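## 4. Latrine use and site fidelity in spotted-tailed quolls

### 4.1 Background to the survey

Spotted-tailed quolls (*Dasyurus maculatus*) are mostly solitary and range widely, but they leave scats at shared sites that can stay in use over several seasons. These latrines tend to be on exposed rock — creek beds, boulder tops, the flat ledges below a cliff line — and both sexes visit them. Earlier sections dealt with diet from scat contents. In this section we look at the latrines themselves: where they are, how often they are visited, and whether the same animals return to them.

The work was done in two gorge systems, Skarulow and Calville. Skarulow is the larger and steeper of the two, with a permanent creek and tall wet forest on its southern side. Calville is drier and more open. The creek there breaks up into pools by the end of summer, and much of the adjoining country is grazed. Both areas have foxes and feral cats, and wild dogs are seen at Calville from time to time.

### 4.2 Locating and classifying latrines

Latrines were found on foot. Observers walked the creek line and the main rock ledges above it, and recorded any place with scats of clearly different ages lying close together. A single scat, or several of the same age, was logged as a deposit and left out of the latrine totals. We revisited deposits the following season where we could reach them, and five were later reclassified as latrines.

Quoll scats were separated from those of foxes and cats by their twisted shape, smell and content. Where the identification was in doubt the scat was bagged and checked for grooming hairs under a microscope. Reference hairs were prepared by Xuelian Liao, and the same person read all the slides so that the standard stayed the same between areas. Scats that could not be assigned after this step were treated as unknown. Weathered material was a particular problem at Calville, where scats bleach quickly on open granite.

For each latrine we noted the type of rock, its height above the creek bed, canopy cover and distance to the nearest water. We also noted whether the surface would be scoured by a moderate flood. This last measure was judged in the field from debris lines and should be taken as approximate.

### 4.3 Visits and recognition of individuals

Visits were recorded with passive infrared cameras fixed to trees or rock bolts and aimed across the latrine. Cameras were set to take a burst at each trigger with no quiet period. Consecutive triggers by the same animal were treated as one visit unless it was gone for more than half an hour.

Quolls can be told apart by the spots on the flanks and tail, which don't change once the animal is grown. Each animal was compared with a catalogue of left and right flanks, and a match was accepted only when two readers agreed on it independently. Ourania Karamanlidis kept the catalogue and settled the cases in which one reader had made a match and the other had not. Animals known from one flank only were given a provisional code and dropped from the fidelity analysis, to avoid counting one quoll twice.

Across both areas the cameras gave roughly 1350 visits by quolls that could be used. Visits in heavy rain or fog often had to be discarded because the spots could not be read. This probably biases the set toward dry nights, and we come back to it in Section 4.5.

### 4.4 Results

Latrines were more tightly clustered at Skarulow than at Calville. Most at Skarulow were on boulders within the creek bed itself, while those at Calville were more often on ledges well above it. In both areas the rock was usually bare and flat, with an open view upstream or downstream. Few latrines were under dense canopy, although there was plenty of rock of that kind available.

Visits were strongly seasonal. They rose from late autumn, peaked in the middle of winter when the animals were breeding, and fell away sharply by the end of spring. Males made up most of the visits at the peak. Outside the breeding season the sexes were close to even, and females with pouch young kept visiting latrines near their dens but were seldom recorded at more distant ones. Juveniles began to turn up in summer, and many of them sniffed at the site and left without depositing anything.

Fidelity differed between the sexes. Resident females used a small set of latrines, typically four or fewer, and went back to them from year to year. Males used more sites and were less predictable. Several males were recorded at Skarulow in one winter and not seen again. We can't say whether they died or moved out of the area.

Visits were short. In most cases the animal arrived, sniffed along the rock, deposited a scat or dragged its cloaca across the surface, and moved off the way it was already travelling. Longer visits nearly always involved sniffing at scats left since the animal's own previous visit. Direct meetings between quolls were rare, and those we did record were brief.

Foxes also visited the latrines, more so at Calville, and sometimes left scats on the same rock. We found no clear drop in quoll visits in the nights after a fox had been there. Cats were recorded less often and tended to pass by.

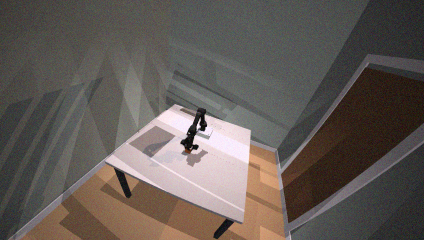
**Figure 2.** Rendered view of a white rectangular table with a black robotic arm mounted near its far edge.

### 4.5 Discussion

The seasonal pattern fits the view that latrines serve partly to advertise breeding condition. It does not account for all use, as females kept visiting in months when no mating takes place. A second role in spacing resident females is plausible. Neighbouring females at Skarulow shared latrines at the boundaries of their ranges and rarely used the ones deeper inside a neighbour's range. The sample at Calville is too thin to test the same thing there.

The difference in latrine height between the two areas may come down to what rock is on offer. The creek at Calville has few large boulders, and the ones it has are low. It could also reflect fox activity along the creek bed, but our data don't separate the two.

Floods removed scats from the lower latrines at Skarulow in both winters. In most cases quolls began using the same boulders again soon after the water dropped, which suggests that the site itself is remembered and that old scats are not needed to keep it going. One large latrine was buried under gravel in March and was not re-established. Quolls passed the spot regularly on the way to others.

Some limits should be kept in mind. The search followed the creeks and ledges, so latrines on ridge tops or on fallen timber would have been missed. Cameras sampled only known sites. The loss of wet nights matters if quolls delay marking until the rain has passed, in which case our visit rates will be slightly high for dry weather and tell us little about the rest. Finally, one-flank animals were more often young males, and leaving them out will have made males look somewhat more faithful to their sites than they are.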